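How early should a parish invite a speaker for an Advent talk in the church?

Posted by Asger Brøndum
16 Dec 2024

Hello all. English is my third language, so please excuse me if I use a wrong church word.

I am a member of a small parish and I was asked to arrange a talk for next Advent. The theme is the dignity of human life, from its beginning to old age. Our priest wants the talk in the church itself and not in the hall, because the church is beautiful and many people in town have never been inside. It was built by immigrants and has good painted glass. I agree with him, but I have never arranged such a thing.

My problems are these. First, the speaker. We have in mind a woman who works with mothers in difficulty, and she is not a member of any religious order. May a lay person speak in the church, from the place where the readings are read? Second, the time. Some in the parish want the talk right after the evening Mass, so that people are already there. Others say it should be on its own evening. Third, the money. We have 289 dollars left from the last event and I do not know if it is polite to offer this.

I also worry about the sound. The building has a long echo and last Easter the people in the back understood very little.

Thank you for any advice. I prefer an answer from someone who has done it.

Tuấn Bạch

Dear Asger, I have arranged such evenings in two parishes, so I will go through your points in the order you wrote them.

A lay person can give a talk in a church, but it must be clear that it is a talk and that it is separate from the homily. The homily at Mass belongs to the priest or deacon. In my diocese a talk in the church also needs the agreement of the pastor, and for an outside speaker the pastor writes to the chancery first. Ask your priest if your diocese has the same custom. We did not use the ambo. We put a simple stand on the step below, a little to the side, and the speaker was happy with it. If the Blessed Sacrament is in the tabernacle in the main part of the church, talk with the priest about whether it will stay there during the evening. Our pastor moved it to the side chapel and we began with a short prayer.

About the time — I would choose its own evening. We tried it after Mass once. Half of the people stood up at the final blessing as they always do, and the speaker had to wait while they found their coats. When we made it a separate evening we had 60 people, and these were people who wanted to hear her. Begin with one Advent hymn that everybody knows. Forty minutes of talk is enough in a cold church, and then you can go to the hall for questions and something warm to drink.

For the invitation, write to her at least six months before. December is full for every good speaker. Tell her in the first letter who will be listening, how long she should speak, and whether there will be children. My first letter had none of these things and we exchanged 14 messages before everything was clear.

The money is a delicate question, but it is not impolite. Say that the parish would like to cover her travel and offer a small gift. Some speakers will ask you to give it to their work. Put it in an envelope with a card, and give it to her before she leaves.

For the echo, ask her to speak slowly and ask the people to sit in the front half. You can close the back pews with a ribbon. It helped us more than a new microphone.

One more thing, if your church has good windows, remember that at seven in the evening in Advent they are black from the inside. We held ours at two in the afternoon the second year and the older parishioners thanked us for it. They also don't like to drive in the dark.

Kiều

we did it after Mass and it was fine, people stayed. but we announced it four Sundays in a row and there was soup. Soup is important. I don't know about permission, our priest did all that

also print the name of the speaker correctly in the bulletin, we had to apologize to ours
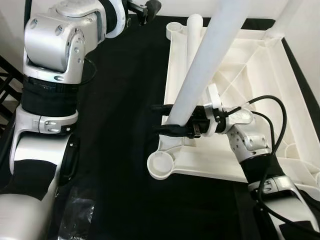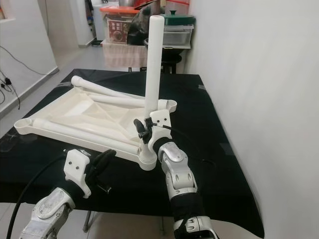

Is it allowed to take a collection at the door after a talk like this?

Ask your pastor before you announce it, as many dioceses have their own rules for second collections and for money that goes outside the parish. If he agrees, say clearly at the beginning of the evening where the money will go. Use a basket at the door and do not pass it through the pews, so that guests do not feel they must give. Two people should count it together the same night and write down the amount.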